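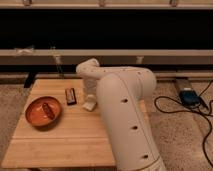 Lurdes Frade thinks the Lumel fingers will lose to the Brovix set on anything with flat sides, and that we should settle it before ordering more of either.

9 December 2025
Abílio Quintela

Gripper comparison, tabletop arm. Same arm, same wrist flange, same Aoki controller for both finger sets. Only the fingers and the close-force limit change between blocks of trials. Arm speed held at 215 mm/s on approach, 29 mm/s for the last stretch down to the table.

Lumel fingers first. They flex inward under load, so the commanded width and the real width disagree. Measured the gap with calipers at three force settings and put the numbers in the offset table. Without that correction the controller reports a hold on thin parts when the fingers have only met each other.

Brovix fingers are stiffer and the width reading can be trusted. They need better centering. An approach that is off to one side pushes a light part away before the second finger arrives. Tall narrow parts tip.

Object set for both: white block, orange bowl with the long brown piece in it, small plastic cup. The bowl rim limits the approach angle, so the wrist has to come in close to vertical — anything more tilted and the planner rejects it.

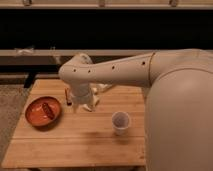 Does the offset table have to be redone when the fingers are swapped? Only for the Lumel set, and only if the pads are new; the Brovix values have not moved since October.

Clisov camera mount still has play in the lower joint. Retightened and re-ran the hand-eye calibration, 16 poses. Residual better than last time but I want to repeat it cold, first thing, before the arm has warmed up.

Controller log rolls over at 670 MB and drops the oldest block of trials. Copy it off between finger swaps.

Left to do: cup at the two lower force settings, both finger sets. Lurdes has the spare pads.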